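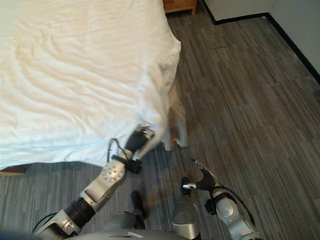 The corner is where a white sheet gives you away.

I've been making beds for most of my life and I only learned to do a proper corner this January, in the back bedroom of a rental in Wamau, with a cup of tea going cold on the windowsill. Before that I was a stuffer. You grab whatever is hanging over the side, you shove it under the mattress, you put the doona on top and you walk away whistling.

What changed was the sheets. My old ones (a faded set in a colour I used to call sage) finally gave up, and I bought a plain white flat sheet from Bedine, mostly on the strength of the label, which promised 1000 thread count. It was lovely! It was also enormous, and slippery, and it slid off the end of the mattress every night like it had somewhere to be. My partner woke up with bare feet on the mattress protector and was not charmed.

So I did my homework. I'd always assumed hospital corners were a thing for nurses and army recruits, but the method takes four moves and you'll have it by the second go. Tuck the foot of the sheet under first, nice and deep. Pick up the side edge about a forearm's length from the corner and lift it onto the top of the bed, so you get a sort of triangle. Tuck in the bit left dangling underneath. Then drop the triangle back down, pull it snug and tuck that too. Mine took 30 goes before I stopped swearing, but I'm left-handed and the bed was jammed against a wall.

Size matters more than thread count, by the way. My mattress is a deep one and the first sheet I tried, a Quaye, didn't have enough drop at the sides to tuck anything. Measure the mattress, including the topper if you've got one, and then check the packet. I found 210 centimetres wide was fine on our old double and hopeless on this one.

And the wrinkles? I've made my peace with them. I do own an iron, and I have ironed exactly one flat sheet in my life, on the kitchen table, and it looked glorious until we slept in it. These days I give the sheet a good hard flap when it comes off the line and smooth it from the middle out with my forearms. Cotton creases. If it bothers you, throw a coloured blanket over the lot (ours is a mustard Ziltovitz one, very scratchy, much loved by the cat).

I still leave one side hanging in summer so I can stick a leg out.

We use cookies to improve your experience on this site. By continuing to browse you agree to our use of cookies. Accept | Manage preferences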